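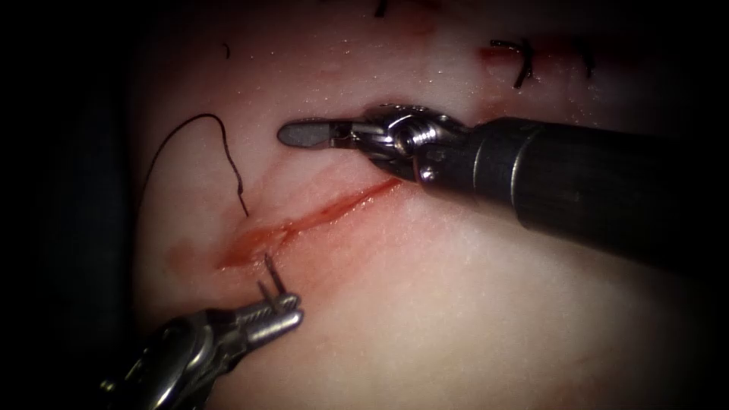 Stitches, coffee and a very long hallway: my November visit to the Broldale open day

I've wanted to go to the Broldale skills center open day for years and kept missing the sign-up, so when the email came around this time I grabbed a spot before I'd even checked the train. Good thing too, because my tour group was capped at 25 and it filled up by lunch.

Getting there from Flevport is easy enough. You take the 7:40, walk up the hill past the garden store, and then spend a while looking for the right entrance (the one with the big sign is for deliveries – go around the side). They gave us a name sticker, a paper cup of pretty good coffee and a map that I folded wrong right away.

The first stop was the suture room, and it was the part I'd come for. I sew quilts at home, so I had this idea that I'd feel like an expert. Nope! The practice tissue is pale and moist and it catches the light all over, so your eyes keep sliding off to the shiny spots. The cut they were working on ran at a slant, wide and really red at one end and then thinning out to a line. A curved needle was being held in a pair of narrow ridged grippers with its point toward the wound edge, down by the widest part. I could have stood there all morning. The needle is what got me. On a quilt you push straight down and come straight back up, but a curved one wants to travel around in an arc, and you have to let your wrist do the turning.

Our guide explained where you'd want to go in, a little way back from the edge, and the same distance on the far side, so that the two sides come together evenly. Too close and the thread can tear through. Too far and you get a pucker. That I understood perfectly, having puckered more bindings than I care to admit.

Then we got a turn ourselves at the long tables, with foam pads, plain hand tools and blue thread. I managed 4 stitches in the time the woman next to me did a whole neat row. My knots were a mess. You loop the thread around the tool, grab the short tail, pull it through, and then go the other way for the next one, and I kept going the same way twice. By the last one I had it, sort of. They let us keep the foam, so mine is now on the kitchen windowsill looking sorry for itself.

After that there was a walk down the longest hallway I've ever seen in a public building, with old instrument cases along the wall. The Bukhari collection is down at the far end and I'd give it more time than we had. Lots of needles laid out by size on green felt, some so fine I had to get my nose right up to the glass.

Lunch was in the Kosus room upstairs. Soup, rolls, a bowl of apples. The soup ran out, so go up early if you can.

A few things if you're thinking of going next year. The day is free but they ask you to sign up. Wear short sleeves or something you can push up, and tie your hair back for the hands-on part. If you're squeamish, the suture room does show a lot of red up close – a couple of people in our group waited outside and joined us again for the foam pads, no fuss at all. Parking has 70 spaces and was full when I walked past, so I'd take the train again.

I've already ordered a pack of curved needles for mending the couch cushions.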